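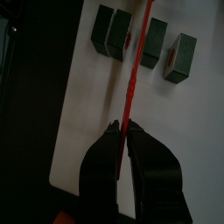
Fig. 1. Wrist view on Cell Ki: the red rope between the fingertips, green blocks behind.

Courses > Gruvley Workshop > Cell Care > Handout 4

Handout 4: Looking after the gripper on Cell Ki

Welcome back, everybody, and thank you for being so patient with the parking on Thursday! Today we stay with the fingers, and I'd like you to keep Fig. 1 beside you while you work, as it's the same wrist view you'll have on your own screen. Find the narrow gap between the two black fingers first, then follow the rope down into it.

Before you touch anything, press the stop and hang your tag on the gate (yes, even for a quick wipe). Clean the inner faces of both fingers with a dry cloth, and then go over the tips slowly with your thumb, feeling for nicks or loose bits. The Zalarent finger sets we use at Bulville get swapped after 100 hours of running, or sooner if a tip feels rough to you.

Next, jog the arm at 14 percent speed and bring the open fingers down on either side of the rope. Stop well above the table! Close gently, lift a little, and watch whether the rope slides. If it does, open up, clean again, and only then think about the grip force, which starts at 40 on the panel.

Write the cycle count in the cell log when you're done. Ours read 2,604 at the last service, so yours should be higher. We'll do the wrist cable next time, and please bring your small hex keys.

Filed under: Course Notes, Robot Upkeep

Contact the Gruvley Workshop | © Gruvley Workshop | Back to top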